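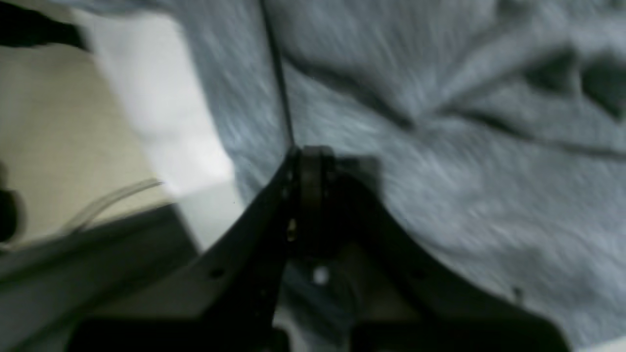

Does a brushed fabric need to be smoothed flat before it is folded? For most household uses it doesn't, although large folds should be opened out first so that the edges can be lined up.

5. Handling of brushed fabrics at home

Figure 5. Pale grey fabric with a soft, brushed-looking surface, loosely rumpled.

Smooth cloths such as sheeting hold a sharp crease, and people tend to judge a folded stack by how flat it is. Brushed and fleecy cloths behave differently. They form soft folds and ridges like those in Figure 5, and a ridge that is pressed down by hand often comes back a little when the hand is lifted. Lepik and Brunner call this recovery, and we keep their term.

We asked 269 households in Flostmont and Avholm how they put away throws, blankets and other soft covers. The question sheet went out in September and had 13 items, four of them on folding. Respondents were free to describe their own method, and many did so at length. The most common answer was to shake the cover once, lay it on a bed and fold it in half lengthwise. Smoothing by hand came next. Few people ironed these covers at all, and those who did mostly used a low setting through a cotton cloth.

Answers differed more on storage. In Avholm, where linen cupboards are shallow, covers were usually rolled. Flostmont households preferred a flat stack, with the heaviest cover at the bottom – a habit several respondents said they had learned from a parent. Covers kept over the back of a sofa were left out of the storage totals.

Rumpling was rarely given as a reason for washing a cover again. Colour played some part here: owners of pale grey and cream covers mentioned marks and lint more often than folds. We return to lint in the next section.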